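About > Who We Are > Our Approach

Who we are

Vikunora is a small company that writes and teaches character lessons for elementary and middle schools. We started with one course on keeping promises, written for a single fifth grade classroom. We now have 14 units, used in 28 schools, and we are still not sure how much good a unit on its own can do. You should know that before you read any further, because most of the pages like this one will tell you the opposite.

Our field has a weakness for big claims. A program gets a bright poster, a word of the month and an assembly, and by May there is a brochure saying that the students have become kinder. Kinder than what? Who checked? We have sat through plenty of those assemblies, and a few of us used to run them. Children are good at working out what the adults want to hear. Ask a room of nine-year-olds whether sharing is important and every hand goes up. Then go and watch the line for the swings.

So we try to keep our promises modest. We can give a class something worth arguing about, and we can help a teacher keep the argument going without taking it over. We can't install patience in your third graders, and we would be wary of anybody who says they can.

What we teach

Our main course is called Trillia. It has 16 lessons, most of them built on a short story with an awkward spot in the middle. A girl finds out that her best friend has been copying homework from a boy nobody likes. A grandfather asks his grandson to keep quiet about a dented fender. Two brothers promise to feed a neighbor's rabbits and each assumes the other one did it. The stories stop before anyone has put things right. Students talk, write or act out what could come next, and they are allowed to disagree with one another and with the teacher.

We don't print a correct ending in the teacher's book. Some schools have asked for one. We understand why, and the answer is still no. A story with the ending filled in becomes a reading exercise, and children stop thinking once they guess where it's headed.

Dalisay is the younger set, for kindergarten through second grade. It uses picture cards, songs and a good deal of pretending. The subjects are smaller: waiting, borrowing, breaking something by accident, being left out of a game, telling an adult about a thing you'd like to hide. Each lesson runs 20 minutes. We tried longer ones and they were mostly spent asking people to sit down.

What we don't do

We don't sell posters, wristbands, certificates or a mascot. We don't do reward charts. A child who picks up a coat off the floor to earn a sticker has learned something about stickers, and maybe that's fine, but we wouldn't call it a lesson in respect.

We don't give character grades or supply a scoring sheet for them. Every year a district asks us for numbers that would show growth in responsibility, on a scale of one to five, by student. We have looked at a number of these scales. The ones filled in by students measure how the students would like to be seen. The ones filled in by teachers measure, as far as we can tell, who is quiet. If your district requires one, you'll have to get it somewhere else.

We also don't claim that our lessons cut down on fights, raise test scores or improve attendance. Schools that use them have told us about all three. They had usually changed several other things in the same year, such as the lunch schedule or the principal.

How we write a lesson

A lesson begins with a quarrel. Somebody on our staff brings in a situation they can't settle and the rest of us try to settle it. If we all agree within a few minutes, we drop it, as there's not much there for a class to do. If we're still at it after lunch, we write it up.

The draft goes to classroom teachers who are paid for their time and told to be rude. They are. They cut our favorite lines, and they point out which names will set a room giggling. After that the story is read aloud to children, and we pay more attention to the questions they ask than to the answers they give. One story about a lost library book went through five versions before anyone under ten cared what happened to the book. The version that worked had a dog in it, which we resisted for a long time. 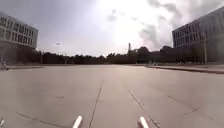 Caltard, our teacher training

Caltard is a one-day workshop for teachers who will be using either course. It is required for new schools, and we know that a required training day is nobody's idea of a treat. We've kept the slides to a minimum. Most of the day is practice: one teacher leads a discussion, the others play the class, and the class is encouraged to be difficult in realistic ways.

The skill we care most about is leaving a silence alone. It's hard. A teacher asks whether it can ever be right to break a promise, three seconds go by, and the urge to answer for the class is very strong. We spend the better part of the morning on this. Some people leave still doubtful that it works, and we'd like to hear from them again after they have tried it with real students.

How we're paid for

Schools pay us directly, by the classroom, for a year at a time. We don't take sponsorship from companies that want their name near the word "integrity," although it has been offered. There is no discount for signing up for several years. If the lessons turn out to be no use to you, we would prefer you were free to stop.

Before you get in touch

Ask to see a full lesson from Trillia or Dalisay and read it with a pencil in your hand. Try it out loud on a child you know, preferably a stubborn one. Ask us which schools have dropped us and why; we keep a list, and we'll tell you what they said. The most common complaint is that the discussions run over into math. The second is that parents hear the stories at dinner and call the school to ask how they end.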